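In Defense of the Big Shared Table

I have been sitting at other people's desks for most of my working life and I have opinions about it. The latest one started when Carol Penrose, who runs our office at Grulside, sent everyone a floor plan with 84 little rectangles on it. Each rectangle was a desk. Each desk had a divider on three sides, in a color the supplier calls Oatmeal, and I looked at it on my phone at 7 in the morning and felt my whole spirit go Oatmeal too.

I get why people want the dividers. I really do! I sat in an open room at Camargo for two years, across from a man who hummed, and by the end I would have paid for the wall myself. Quiet matters. If you write code or contracts or anything where you have to hold nine things in your head at once, someone asking if you've seen the stapler is a small disaster.

But the plan had no tables in it. None. There were meeting rooms, sure, the kind you book, with a screen at one end and everybody lined up facing it like they're on a bus. What was missing was a plain table in the open where you can plop down with your stuff and somebody else can plop down with theirs.

Kieran Pearce told me I was being sentimental. He says people at shared tables don't work, they chat, and that the table at his last place was mostly used for birthday cake. My answer is that I learned more about how that company made money over birthday cake than I ever did in a meeting. You know how it goes. Somebody from billing is waiting for a slice, you complain about an invoice, and she says oh, that's been broken since July, let me show you. Try booking a room for that conversation. What would you even put in the subject line?

The shape matters too, and this is where I lose people, but stay with me. A long rectangular table has a head, and whoever sits there is in charge even if they're the intern. I've watched it happen. At a round one you look at faces all the way around, and you can squeeze in one more chair without making anybody the odd one out at the corner. My grandmother had a round table that was meant for four and I swear we got the whole family at it, elbows and all.

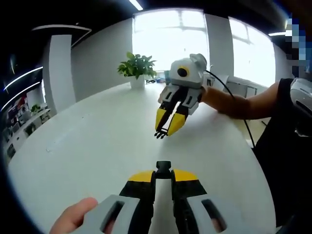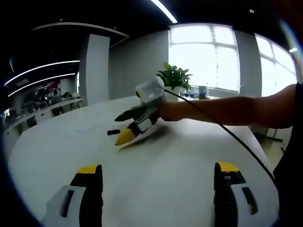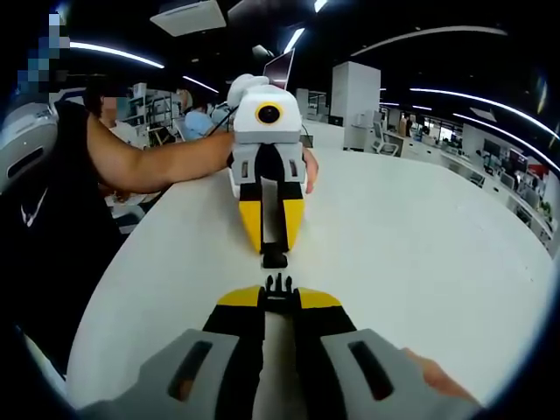
Carol's objection was money, which is fair, it's her job. The dividers were quoted at 1,638 and a decent table was going to be another 600 on top, and she wanted to know what we'd be getting for it. I said reach. Two people on opposite sides of a big white table, each holding something out over the middle so the other one can get a proper look, is about as good as working together gets, and you can't do it through a panel of Oatmeal. I also said white shows every smudge, so she should budget for a spray bottle, and she wrote that down, which I took as a good sign.

Marites Padilla wants it by the windows. I'd put it near the kitchen, where people already slow down, and I will argue this with anyone who has a spare lunch hour. Keep the dividers for the folks who need them (hummer's neighbors, I'm with you). Just leave a bit of floor for the rest of us, and please don't put it on the booking system. Once a table has a calendar it's a meeting room with no door, and we have plenty of those.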